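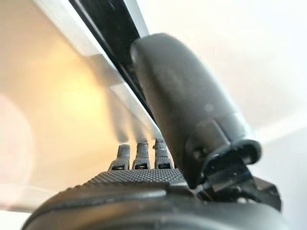 Call for participants: evening meal and sleep study, Latden

The Latden sleep group is looking for adults to take part in a study on dinner time and sleep. We want to know how the hour at which people eat their last meal affects how fast they fall asleep and how often they wake up. Recruitment is open now and closes at the end of January, or sooner if all 80 places are filled.

Who can take part

You should be between 25 and 60 years old, live in Latden, Firton or Hustesness, and usually go to bed between 9 p.m. and midnight. You need to be able to cook or heat up a meal at home in the evening.

You can't take part if you work night shifts, take prescription sleep medicine, have diabetes, or are pregnant. If you have a child under two at home, please wait for a later study - broken nights make the results hard to read.

What you will do

The study lasts 14 days. In the first week you eat dinner at your normal time. In the second week we give you a set time, either 5:30 p.m. or 8:30 p.m. You don't choose which one. After that meal you have only water, plain tea or black decaf coffee until morning.

Every night you wear a wristband that records movement. Every morning you fill in a short form on paper or on your phone. It asks what you ate, when you turned off the light, and how you slept. You also come to our office twice, once at the start and once at the end. Each visit takes an hour. 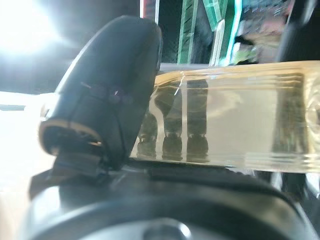
Do I have to change what I eat?
Eat what you normally would. We only ask you to change the time of the meal, and to write down what it was.

Payment

You receive $277 after the second visit. If you stop early, we pay $8 for each night you completed. Bus fare to the office is paid back on the day if you bring the ticket. Parking behind the Castaño building is free for visitors after 4 p.m.

Your information

Your forms and wristband records are stored under a number. Your name and address are kept in a separate file and deleted when the study ends. You may leave at any time and don't have to say why.

How to sign up

Pick up a form at the front desk of the Castaño building in Latden or at the public library in Firton. Fill in both sides and leave it at either desk. We will call you to set up your first visit, so please write down a phone number you answer during the day. One person per household, please.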